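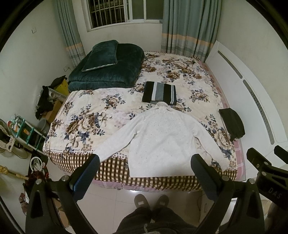 Print this page
E-mail this to a friend

Gorkus moved out of the old creamery in Undthorpe last winter, so the Friday open house was at its new place in Brondcombe, two floors above a tile showroom with very little parking. I circled for 12 minutes and walked in behind a man who had come for grout.

The product on show was Srour, a laundry-folding service. You rent the hand-held gripper, fold your own clothes with it at home, send in the recordings, and in time a robot arm is supposed to fold them the way you do. I pointed out to Ghada Tarawneh, who runs the home program, that this has me paying to do my own laundry. She said the first month was discounted.

To be fair, the tool is nicer than I expected. It's black, with two fingers, blue along the edges and a dark grip pad inside each one. You squeeze and the fingers close. My first T-shirt came out looking like a dropped napkin. My fourth looked like a T-shirt somebody had folded while angry, and Ghada said that was usable. Sweaters are harder. She likes them face-down on a bed with the sleeves pulled out and down, and she's firm about the face-down part. I asked about fitted sheets and was offered coffee.

Walid Mahasneh gave the numbers talk in the back room. Home users have sent in 1,631 folds so far, and 1,554 passed the company's check. The rest were mostly socks, which he seemed to take personally. Beds beat tables, he said, and real bedrooms beat the demo room, whose one bed had hospital corners and a single towel on it. He wants busy bedspreads, a fan in the corner, the box you haven't unpacked. By that standard my apartment is a research facility.

Then the arm itself. It folded a dish towel in 88 seconds, to applause. It went for a cardigan next, thought about it, and Walid talked over the pause for a good while. I timed myself on the same cardigan, bare hands, and won, though mine was crooked.

The rental kit is the gripper, a charger and a padded case. The wrist gets tired after a basket or so, and the grip is sized for somebody with bigger hands than mine. Ghada says a smaller one is due in January. She wouldn't give me a price for the arm – "later" was the word – and the sign-up sheet wanted a phone number, which I left blank.

Parking at the showroom is free if you buy something. Grout starts pretty cheap.

Print this page
E-mail this to a friend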